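Sorting a Mixed Box of Wooden Blocks (and Keeping It Sorted!)

Updated 29 July 2026

I love a good block sort. Tip out a box that's been jumbled for months and an hour later you've got a proper building set again.

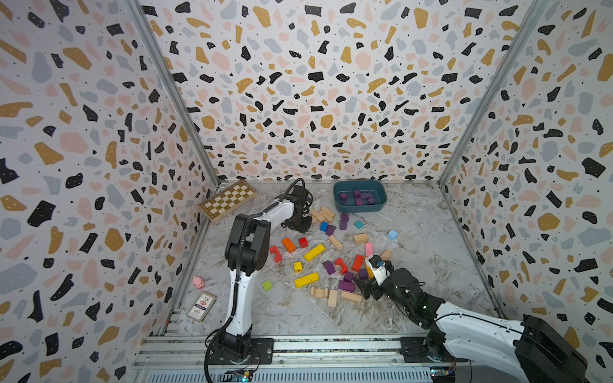 Start with a clear, flat patch of floor or a big table, and fold up any board games so they can go off to one side. You want room to spread out!

1. Tip the blocks out gently and nudge them into a single layer. Our Treritz set has 153 pieces, so I do it in 2 batches.

2. Pick one colour and stick with it. I like purple first, as it stands out so well against a pale surface. Pop each one straight into a shallow tray with rounded corners (easy to wipe, easy to tip).

3. Keep the plain wood ones apart from the painted ones. They get their own pile from the very start.

4. Check for chips and rough edges as you go. A quick rub with 200 grit paper fixes most of them.

5. Move on to the next colour when the tray's full, and have a stretch! A batch takes me 20 minutes with the radio on.

Cloth bags are my favourite for storage, one per colour, with a scrap of matching ribbon on the drawstring.

Comments

Did this with our old Birkance blocks and found a missing domino in the bottom. Chuffed!

Do you wash the painted ones?

Just a damp cloth, then straight onto a towel to dry.

Related

Mending a folding chessboard hinge
Drawstring bags from old pillowcases
Tidying the games cupboard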